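## 4. What the route walkers told us

I should say up front that I came into this part of the study expecting to write about job losses, and I ended up writing mostly about boredom. Trasar has people who used to walk delivery routes with a handcart and who now sit at desks, watching sidewalk robots do the walking inside a simulated downtown before any software goes out to the real carts. The company calls them route reviewers. Most of them still call themselves walkers.

Their day goes like this. A reviewer opens a batch of practice runs, looks at the stretch of sidewalk the robot is being asked to handle, and marks how a person would take it -- which side, how fast, where to hang back. We logged 854 of these reviews at the Trirkwood office, and I sat next to the reviewers for a good many of them (with far too much coffee). Figure 4 comes from the simulated downtown they work in. 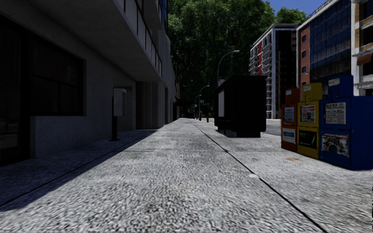 **Figure 4.** Simulated sidewalk with newspaper boxes, a dark kiosk and a shaded building side.

What surprised me was how much street sense these folks carried over. One told me she always favors the sunny half of a walk in winter, so she kept marking it that way, and the planning software had no idea what to do with her! Another slowed every run near a doorway, dark or not, because doors open. The engineers had been treating notes like that as noise. After our December visit they added a free-text box, and 657 of the logged reviews turned out to have something worth typing into it.

The pay stayed about the same, and knees got better (I heard a lot about knees). But people missed the customers, and they missed being done when the cart was empty. A batch of runs never really empties -- you close one and the next is sitting there. Brakari, where we did a shorter set of interviews, lets reviewers go out with a real cart one shift in four, and the complaints about endless queues were much milder there. I can't say for sure that the outdoor shift is the reason, given how few people we talked to, so I come back to it in Section 5 along with the scheduling data.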